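Nundness is a booking and dispatch service for community transport. Drivers use their own cars to take people to hospital appointments, shopping, day centres and evening classes, and we match the journeys, take the payments and answer the phone when something goes wrong. We are looking for drivers in the Skurnalon area, and for passengers who are willing to try the service before it opens to everyone in October.

# Drivers and trial passengers wanted – Skurnalon

The Skurnalon trial starts in July. It is run with Prerkitero, who supply the booking app and the in-car payment reader, and with the Vukčević garage on the ring road, where all vehicle checks are done.

We need 48 drivers and 100 passengers. Driver places are filled in the order that completed applications reach us. Passenger places are shared between the town and the villages, so please give your full postcode.

## Driver role

Drivers are self-employed and choose their own hours. You mark yourself as available in the app, and jobs are offered to you up to a day ahead. You can turn down any job before you have accepted it. Once you have accepted, we expect you to do it or to ring the dispatch desk as early as you can.

Most journeys are inside the town or between the town and the hospital. Many passengers are older and some walk slowly, so you will often need to go to the door, carry a bag or wait while somebody finds their keys. Waiting time is paid after the first five minutes. The desk is open from 6.30 am to 11 pm.

You will need:

- a full UK driving licence, held for at least three years
- a private hire licence, or an application for one already in progress
- a four-door or five-door car in good repair
- a smartphone that can run the current version of the app
- an enhanced background check, which we arrange and pay for
- two references, one of them from work 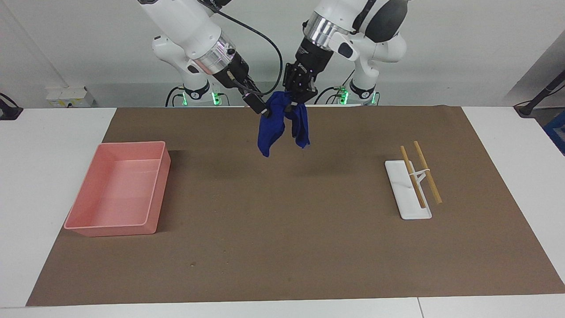
## Pay and costs

You keep the whole fare for your first 100 journeys. After that we take a fixed booking fee from each fare, shown in the app before you accept the job. Fares are paid into your bank account weekly. Tips are yours and we take nothing from them.

You pay for your own fuel, servicing and insurance. Your policy must cover private hire work, and we will ask to see the certificate before your first job and at each renewal. The first vehicle check at Vukčević is free. If the car fails, you have four weeks to put it right and bring it back.

Drivers who stay for the whole trial and complete the two short feedback forms receive a one-off payment of £2,000 at the end. This is taxable and you should declare it with your other income. It is not paid to drivers who leave early, except in cases of illness, which we look at one by one.

## Training

There is one training day, paid at a flat rate, with lunch. The morning covers the app, payments and what to do after an accident or breakdown. The afternoon covers helping people in and out of a car, folding and loading a wheelchair, and travelling with an assistance dog. You cannot take jobs until you have done both halves. Bring your licence and a pair of flat shoes.
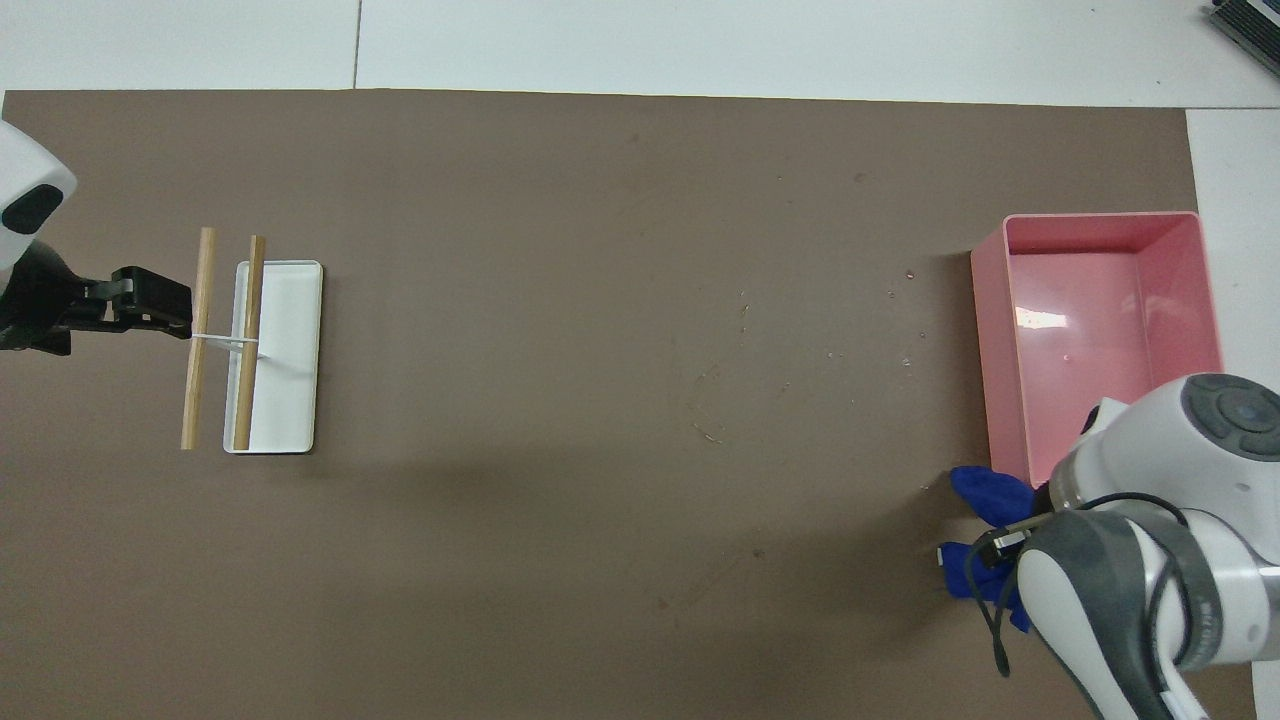
*Work surface with tray and gripper.*

## Trial passengers

You can apply if you are 18 or over, live in the Skurnalon area and expect to make at least two journeys a month. You don't need a smartphone. Bookings can be made by phone during desk hours, and a relative or carer can book for you if you tell us their name first.

Trial passengers pay half the normal fare until the end of September. In return we ask you to answer a few questions by phone or post after your fourth journey and again when the trial closes. Your answers are kept apart from your booking record, and drivers do not see them.

At present we can't carry anyone who needs to stay in their wheelchair during the journey. Folding chairs and walking frames are fine – please mention them when you book so that we send a car with enough boot space.

## How to apply

Forms for drivers and passengers are on the Nundness website, and paper copies can be collected from the Vukčević front office between 8 am and 5 pm. Drivers should attach copies of their licence and insurance certificate. Please don't send originals.

We reply to every application within ten working days. Drivers who meet the requirements will be invited to a half-hour interview, in person or by video call. If all the places have gone, we will ask whether you would like to go on the waiting list for the autumn.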